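Butumico Food Line Project
Progress report to the Ghumman Fund, second period
Prepared by Sadia Shaikh, Trirdale kitchen

Summary

Work on the ingredient dispensers is on schedule. The main task this period was to move burger assembly off the old open tubs and onto racks with separate lanes, so that buns, patties and greens each have their own place and come forward in a fixed order. The layout is agreed and the table at Trirdale is set up. Two items remain open and are listed at the end.

Work completed

The open tubs were retired in October. They took up too much of the table and had to be stirred through to find what was needed. We looked at 3 replacements and chose the clear acrylic type. Staff can check the stock from where they stand, and the parts rinse clean without tools.

Wim Wouters drew up the lane order. Buns go in the top lane, patties in the one below, and greens after that. Buns and patties are stored on edge with a pusher block against them. His first drawing had them lying flat, which used more room and made them hard to pick up singly.

Practice runs were held with the team in the afternoons, 18 in all. The first few were slow while people got used to the new order. By the last week the team was loading the lanes without looking at the drawing.

Spending

Purchases to date come to 50 percent of the equipment line. The rest is held for spare pushers and for the second set of racks going to Ustberg. No money has been moved between lines.

Problems

Lettuce is the main difficulty. A full bunch does not stay inside a lane and spreads over the dividers into the next one. We have tried loading it last, with limited success. Wim has suggested a wider lane or a separate open tray, and we will try the tray first.

Round items stored on edge need some support at the base or they tip when the one next to them is taken.

Setup at Trirdale: 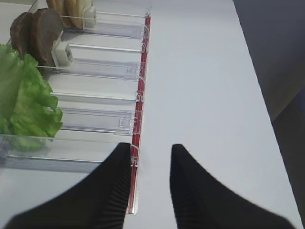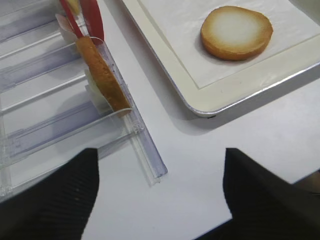

Next period

The tray for greens will be tried at Trirdale before anything is ordered for Ustberg. If it works, the Ustberg racks can be bought without the extra lanes, which would lower the cost a little.

Open items:
1. Decision on the greens tray (Wim Wouters)
2. Written loading instructions for Ustberg staff (Sadia Shaikh)

We do not expect to ask for more time. A draft of the loading instructions will be sent to the Fund with the next report.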